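Judutex Customer Help
Ticket 2000: Lavender T-shirt does not stay folded, sleeve comes out at the corner
Status: Solved
Opened: December 2018
Product: Tiêu T-shirt, short sleeve, lavender
Category: Care and folding

Message from customer

Good day. I bought 26 of the Tiêu T-shirts in lavender for our small shop, Skirkulico. The color is good and I have no complaint about the stitching. My problem is with the folding. I want to put the shirts in the Brestura paper sleeves, which are 26 cm wide, and the shirt must be a clean rectangle to go in. Mine are never a clean rectangle. One sleeve always comes up at the top corner, and then the paper catches on it.

I followed the card that came in the box:
1. Lay the shirt face down.
2. Fold one side to the middle, sleeve back.
3. Fold the other side the same way.
4. Fold the bottom up to the neck.

Steps 1 and 2 are fine. At step 3 the first side opens again a little. After step 4 the corner looks like a stair. I tried with three shirts and the result was the same with all three. White table, smooth top, nothing under the shirt.

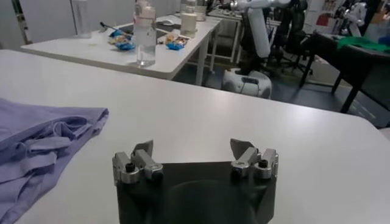
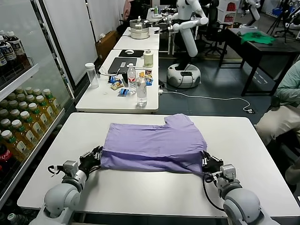

Lavender on the white table.

I also tried to iron the shirt first, on low heat, as the label says. It became flatter, but at step 3 the side moved again. Is it possible that the sleeves are cut longer in this color? I have older Tiêu shirts in gray from June and I do not remember this trouble with them. Please tell me if I should send some back.

Reply from Judutex Help

Thank you for the clear report. The sleeve length is the same in all colors of this shirt. Please check two things before you return anything.

a) Measure one sleeve from the shoulder seam to the hem, then the other sleeve. Write us both numbers.
b) Put a cotton towel under the shirt and fold again with the same steps. A smooth table lets this fabric slide.

Also, at step 2 the sleeve should be turned back along the outer edge, pointing down to the hem. The card does not show this very well.

Message from customer

I did the checks.

a) Both sleeves are equal, I measured two shirts. So it is not the cut, and I am sorry that I suspected it.
b) With the towel it is better. The first side stays where I put it. But the corner was still a little high on one shirt out of the three.

Then I read your answer again and saw that I turned the sleeve straight back, toward the other shoulder. When it is longer than the folded part, it looks out at the top. I turned it down to the hem as you wrote, and pressed with the flat hand before step 3. Now the corner is square.

One more question. When I take the shirt by the left and right edges to lift it, the bottom layer hangs down and the fold opens. How do you carry it to the bag?

Reply from Judutex Help

Slide a piece of stiff card under the folded shirt and lift the card. You can push card and shirt together into the paper sleeve and leave the card inside. For a paper sleeve of 26 cm, a card 24 cm wide is suitable.

Message from customer

I cut the card from an old box and it works. I folded 10 shirts this way and all went into the paper without catching. The other ones I will do tomorrow.

Small remark for your printed card: please draw an arrow at step 2 to show the direction of the sleeve. I think other people make the same mistake as me, especially if they learned folding at home in another way.

You can close the ticket. No return is needed.

Note from Judutex Help

Closed at customer's request. Remark about the arrow at step 2 was sent to the print department.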